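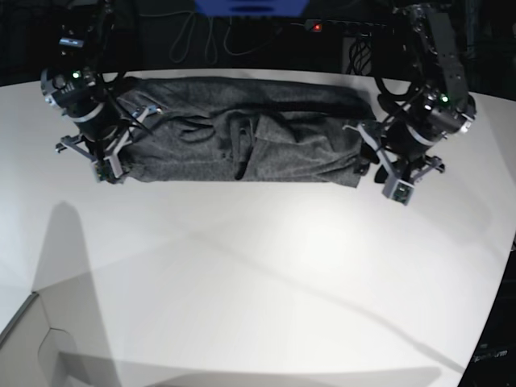 Abro hilo porque llevo desde noviembre redactando las normas de trabajo de nuestra celda bimanual y por fin tengo una versión que me gusta. ¡Me lo he pasado en grande, lo confieso! El capítulo al que más cariño le tengo es el del agarre a dos manos: cuando una prenda está cogida por los dos extremos, como el punto gris oscuro de la foto, las dos pinzas cuentan como un solo agarre y ninguna se abre sin que la otra tenga orden de hacerlo. También exijo luz verde en las dos muñecas antes de dar un paso por bueno, y mesa blanca y lisa, que con tejidos tan oscuros se agradece muchísimo. Os pego el borrador de los puntos principales y me decís:

1. Nadie mete la mano entre los brazos con una prenda sujeta. Primero pausa, luego soltar, luego la mano.
2. Velocidad reducida al 70 % en cualquier movimiento con tela agarrada.
3. El dobladillo siempre hacia el operador.
4. Los cables de muñeca se revisan a mano al empezar el turno, con los brazos parados.
5. Izquierda y derecha son las del robot, nunca las de quien mira.
6. Toda parada se apunta en el cuaderno, también las tontas.

¿Qué quitaríais? ¿Qué falta?
-- wubit_yilma

---

tornillo_flojo escribió:
¡Qué gusto ver a alguien escribir estas cosas antes del susto! El 5 lo firmo con sangre. En Gremer tuvimos una tarde entera perdida porque uno decía "abre la izquierda" mirando desde delante y el otro abría la que no era. Ahora llevamos pegatinas R y L en los antebrazos y se acabó la discusión.

Con el 3 no estoy de acuerdo. Eso es receta de plegado, no norma de seguridad, y si lo mezclas la gente acaba saltándose las dos cosas.

---

Noboru Nagano escribió:
Coincido en separar. Nosotros tenemos dos documentos: uno corto, plastificado, junto a la seta de emergencia, y otro largo con las recetas. El corto no pasa de una cara.

Sobre el 2: ¿70 % de qué? Si es del máximo del fabricante me parece rapidísimo para un brazo con alguien cerca. Una norma que da un porcentaje sin decir la referencia no se puede auditar. Pon milímetros por segundo en la punta de la pinza.

---

wubit_yilma escribió:
Noboru, tienes toda la razón, me lo apunto. Es el 70 % de nuestra velocidad de ensayo, que ya está limitada, pero leído en frío no hay quien lo sepa. Lo cambio por un valor absoluto, medido en la pinza.

Lo del dobladillo me duele un poquito (¡le tenía fe!), pero va a las recetas.

---

kadmasu escribió:
Yo voy a llevar la contraria con la luz verde. En muchos equipos un piloto verde solo dice que el módulo tiene alimentación o comunicación. No dice que la prenda esté bien cogida ni que sea seguro acercarse. Mira en tu manual qué significa exactamente antes de escribirlo, y si no lo pone, pregunta. Una comprobación que no comprueba nada es peor que un hueco.

---

tornillo_flojo escribió:
Hombre, peor no sé. A mí me obliga a mirar las muñecas, y mirando las muñecas he pillado más de un cable pellizcado.

---

kadmasu escribió:
Entonces escribe "mirar las muñecas y los cables". El color sobra.

---

Ibsa_H escribió:
Me meto por el 6. Lo de apuntar hasta las paradas tontas es lo mejor de la lista. En el proyecto Hailu llevamos 358 anotadas y, al repasarlas, más de 343 eran de la misma familia: tela que se escurre por un solo lado. Sin cuaderno habríamos jurado que cada una era distinta. Eso sí, dadle a la gente una hoja con casillas. Si hay que redactar, no lo hace ni el jefe.

Y una duda sobre el 1: "soltar" con la prenda en el aire, ¿quién la recoge?

---

wubit_yilma escribió:
¡Muy buena! Queda así: pausa, bajar hasta apoyar la prenda en la mesa, abrir las dos pinzas, retirar los brazos y entonces la mano. Si la parada es de emergencia no se baja nada, se espera a que el responsable rearme.

kadmasu, busco lo del piloto en el manual y mientras tanto lo saco del texto. Ibsa, ¿me pasas esa hoja de casillas? Subo la versión nueva en cuanto la tenga.

---

Ibsa_H escribió:
Te la mando por privado. Está en formato apaisado, imprímela en A4 o las casillas quedan minúsculas.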